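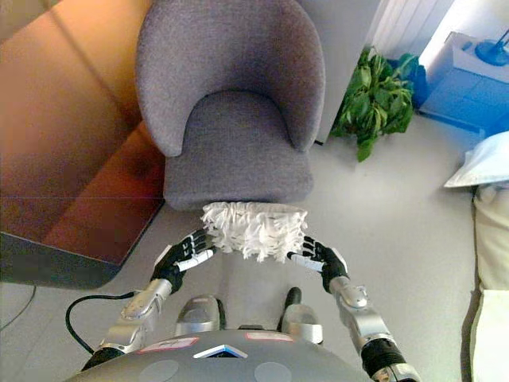 # Evaluation of the Tivolico Tam Home Handling Package

Senior project, final report
22 March 2019

## 1. What we were asked to do

The department is deciding whether to renew its lease on the Tam package from Tivolico. The package covers the use of a humanoid robot, the Nukus control software, setup help by phone, and one replacement visit if a part fails. The lease price for the term was $3,111. Our job was to use the package the way a new lab group would and report on how well it handles soft household goods.

We did not test walking. All the work in this report was done with the robot seated on the floor, using only the arms and hands. Tivolico sells walking as a separate add-on and the department did not lease it.

The lease started in November. Setup and training took up most of the first month, and the trials were run after the winter break.

## 2. Setup

The setup guide is short and mostly correct. There are two places where it is out of date:

- The guide says to start Nukus before turning on the arms. The software then fails to find the left arm. Turning on the arms first fixes this.
- The page on joint limits shows a menu that has since been moved. Phone support told us where to find it.

Cable routing needs more attention than the guide gives it. A cable that runs too close to a forearm can get pulled when the elbow drops. We lost a morning to one loose plug at the wrist and after that we checked the cables before every session. The guide should have a page on this, with a drawing of the arm in its lowest position.

Calibration is done by moving the arms to a set of stored poses and confirming each one. It is slow the first time. Later it can be done while someone else sets up the room.

## 3. The task

We named our test series Pamamus so the files would be easy to find on the shared drive. It uses a furnished room instead of the lab bench. The main task was two-handed holding of a soft, fringed white item in front of a gray upholstered armchair. A trial had three steps: close on the item from both sides, lift it clear of the support, and hold it level while the arms moved sideways.

We picked a fringed item on purpose. The sample objects in the Tivolico manual are boxes, bottles and folded towels. All of them have a clear edge. Loose strands hide the edge, and the operator has to judge where the solid part begins. 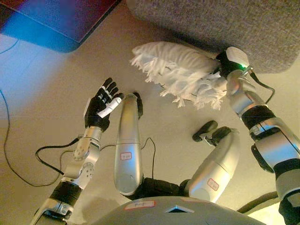 One-sided holding was a smaller test within the series. The operator kept hold of one end with the right hand and opened the left, then tried to bring the left back to the free end. This was the hardest thing we asked for. A soft item sags or turns when it is held from one end, so the free end is not where it was a moment before. Nukus has a "mirror" setting that moves the left hand to match the right, but it assumes a stiff object and we turned it off.

## 4. Results

We logged 437 trials. In 292 of them the robot completed all three steps with no help. We counted everything else as a failure, including trials where the item stayed in one hand.

The most common failure was a slip on the left side during the sideways move. The next was closing on the fringe only. When that happened the lift would start well and then one end would drop. Increasing the grip force helped with slips but did nothing for a bad starting position.

A smaller group of failures came from the software. Nukus stops both arms when it reads a high load at either wrist. The default limit is set low, and pressing the item against the front of a seat cushion was enough to trip it. Each stop means confirming a message, opening the hands, and starting over. We raised the limit one step, with approval from our advisor, and saw fewer stops. The log file does not record which limit was active, so we had to write it down by hand. Some early trials are missing that note.

Operator practice made a clear difference. Both of us did better in the last sessions than in the first ones. We can't separate this from the change in the load limit, which came at nearly the same time. If we did the project again we would hold back the limit change until the end.

## 5. Working with the view from above

The operator works from the head camera, which looks down past the torso. It is a good view of both forearms and a poor view of the underside of whatever is being held. 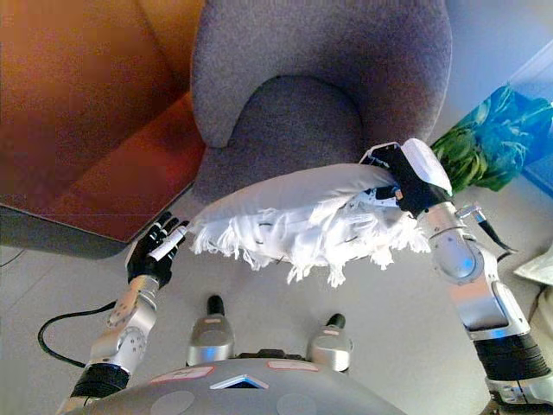 Depth was the main problem. From above it is hard to tell whether the fingers are beside the item or a little over it. We got into the habit of bringing the hands in lower than seemed right and then raising them. Pale items on a pale floor were harder than the same motion with a dark cloth, which we used for practice.

The camera angle can be changed in Nukus but the setting is lost at each restart. We reported this to Tivolico and were told it is on their list.

## 6. Support

Phone support answered quickly on most days. The staff knew the arms well. They knew less about the software, and two of our questions on log files were passed along and not answered by the time we finished. We did not need the replacement visit.

## 7. Recommendation

We recommend renewing the lease for one more term if the price stays the same. The arms and hands are good enough for teaching and for student projects with soft goods. We would not promise an outside partner reliable two-handed handling with the package as it stands.

Before signing, the department should ask Tivolico for:

1. A log file that includes the load limit and grip force for each trial.
2. A camera angle that is saved on shutdown.
3. A corrected setup guide.

The next group should plan more time for operator practice than we did. The trial sheets, our cable checklist and the raw logs are in the Pamamus folder. The sheets from before the break use an older numbering, and the key is on the first tab.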